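Hand-held gripper comparison: pre-session safety and inspection checklist, with comments

Site: Trirnham flat, bedroom
Units on trial: Bresard hand-held gripper, Zulis hand-held gripper
Task set: soft goods (bedding, clothing, fabric bags)
Completed by: Felista Mrema
Month: January
Start of checks: 9.20 am

Marking: OK = passed. ACTION = use allowed once the action is done. FAIL = do not use. N/A = does not apply.

Part A. Room and floor

A1. Walking route clear from door to working side of bed -- ACTION
Comment: Route is usable but narrow. Anything on the floor at the foot of the operator goes to the far side of the room before the first run. The operator is looking at the fingertips and will not see it.

A2. Cables off the floor or secured -- ACTION
Comment: Cable under the bed is to be pushed back to the wall and taped. It was listed on the last sheet too and the tape had been taken up for cleaning. Use the low-tack roll, as the strong one lifts the floor finish.

A3. Floor dry, no loose rugs -- OK

A4. Daylight under control -- ACTION
Comment: Window light is strong on one side in the morning. Blind to be half down for both grippers and left there. On the last comparison it was moved between units and we could not use the first set of results.

A5. Second person told that a session is on -- OK

A6. Door left open -- OK

Part B. Gripper, mechanical

B1. Pivot pins seated, none standing proud -- OK both
Comment: Pressed each pin with a thumb, open and closed. The Bresard has a little side play in the left outer joint. Same as last month, within what we accept.

B2. Links free of cracks -- OK both
Comment: Checked under a lamp, with attention to the thin parts beside the openings. Black plastic hides fine cracks, so flex each link gently and listen.

B3. Fingertips meet squarely -- OK Bresard, ACTION Zulis
Comment: The Zulis tips met with the right one slightly high. Slackened the tip screw, reset it and tightened. Checked again after 20 open and close cycles and it had stayed put. Mark as OK from then on.

B4. Travel smooth from fully open to fully closed -- OK both
Comment: The Zulis is stiffer over the last part of the travel. This is a point for the comparison and no fault.

B5. Finger trap -- ACTION both
Comment: The linkage can pinch the skin of the holding hand when the arms spread. Keep the other hand off the arms while the trigger is in use. Long sleeves rolled or taped back, bracelets and rings off. This applies to everyone in reach of the bed, including whoever is helping.

B6. Dust and lint brushed off -- ACTION both
Comment: Blankets shed a lot. Brush the links before each unit goes out and again at the break. Do not blow on them, it drives the fluff into the pins.

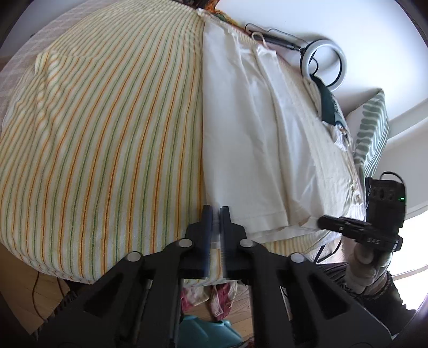 Part C. Camera, controller and power

C1. Camera mount tight -- OK both
Comment: A quarter turn was needed on the Bresard. Put a paint mark across screw and mount so we can tell at a glance next time.

C2. Lens clean -- OK both

C3. Both arms in view when fully open -- OK both
Comment: The Bresard camera sits lower and loses less of the work behind the linkage. On the Zulis the inner joints hide part of whatever is straight below the tips. Operators should know this before they start, as they tend to lean over to make up for it.

C4. Cable strain relief -- ACTION
Comment: The Nedelcu controller lead was pulling at the plug when the arm was stretched across the bed. Added a loop at the wrist with a hook-and-loop strap. Check that the loop cannot catch on a pillow corner.

C5. Controller case temperature after warm-up -- OK
Comment: Warm to the hand, no more. Left running for over half an hour before this check. Do not set any controller down on bedding. It goes on a hard surface with air around it.

C6. Indicator lights as expected at start -- OK

C7. Stop button works -- OK
Comment: Pressed twice on each unit, once at rest and once part way through a close. Recording stopped each time.

C8. Battery free of swelling or damage -- OK
Comment: Pack 2 is the older one. No change in shape, but it should be replaced before the spring.

Part D. Work surface and test items

D1. Surface stable -- OK
Comment: A bed gives under a leaning hand. No kneeling on it and no weight on the near edge while the other person is reaching over.

D2. Items checked for pins, needles, zips and hard parts -- OK
Comment: Go through every pocket and seam. A safety pin came out of a bag lining in an earlier session and it would have gone straight into a pad.

D3. Straps and loops laid where the operator can see them -- ACTION
Comment: Straps are the main snag risk with both units. A loop can ride up over a fingertip and on to the first joint, and then the natural thing is to tug. Do not tug. Open fully, put the gripper down and free the strap by hand. Write it in the log as a snag even if it took only a moment.

D4. Lights and stands clear of the reach area -- ACTION
Comment: Anything leaning on a wall must be steady under a light push. Move the work towards the near side of the bed so the arms have room to spread without touching the light. If the light is on, feel for heat near any cloth at the break.

D5. Folded tripods steady -- ACTION
Comment: Wedge the feet or lay it down. Leaning is accepted only where nobody has to pass.

D6. Start layout recorded -- OK
Comment: Both grippers must begin from the same layout. Bags are restacked by the same person each time, in the same order, top one with its opening towards the operator. 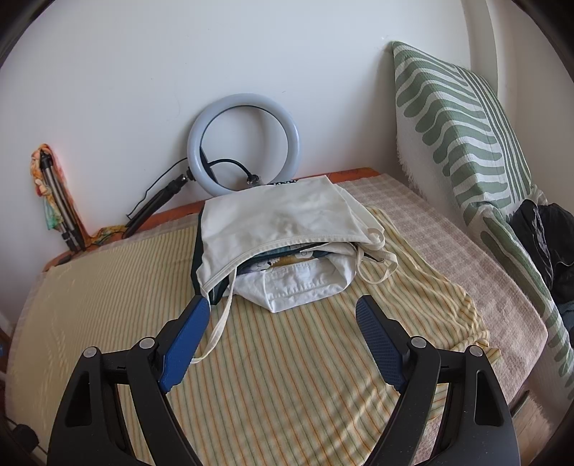
Part E. Gripping pads

E1. Pads fully bonded at the edges -- OK Bresard, ACTION Zulis
Comment: One corner of the Zulis right pad could be lifted with a fingernail. Re-glued and left over the lunch break. If it lifts again, change the pad and start that set afresh.

E2. Surface texture not worn flat -- OK both

E3. Pads clean -- OK both
Comment: Damp cloth only. Alcohol wipes made the old pads slippery for several runs afterwards and the figures from that day are no use.

E4. Pads leave no mark on light cloth -- OK both
Comment: Closed each on a spare piece of white cotton and held it. No colour came off.

Part F. Operator

F1. Wrist and hand comfort asked about before start -- OK
Comment: Ask, and write down the answer. Anyone with a sore wrist takes the lighter unit or sits out. The Zulis came out at 459 grams on the kitchen scale with its strap on. The Bresard is lighter in the hand but has not been weighed with the new camera mount.

F2. Run length agreed -- OK
Comment: Change hands or change operator after 6 runs. This came down from ten, as grip got noticeably poorer towards the end with the stiffer unit.

F3. Operator has tried both units before scored runs -- OK

Notes for the comparison

These are from the checks and the practice runs only. The scored runs are on the separate sheet.

The Bresard picks up a single layer more readily. On thin cotton it can be brought in at a low angle and the tips get under a fold without pushing it along. The Zulis needs a fold to be standing up already, but once closed it holds a heavy bag better -- I had no slips on canvas in practice.

The Zulis's wider spread is a nuisance near walls. I touched the wall with the left arm twice. No damage, but the start position should be moved a hand's width towards the operator for both units and the layout sheet changed to match.

The Nedelcu controller behaved the same with either gripper. Its lead is too short for this room. A longer one is on the order list.

Outstanding before scored runs

A2 tape down cable
C4 recheck wrist loop after first practice run
D4 move work to near side
E1 recheck Zulis right pad
F1 weigh Bresard with new mount

Result: session may go ahead once the first four items above are signed. F1 can follow.

Checked: F. Mrema, 1.45 pm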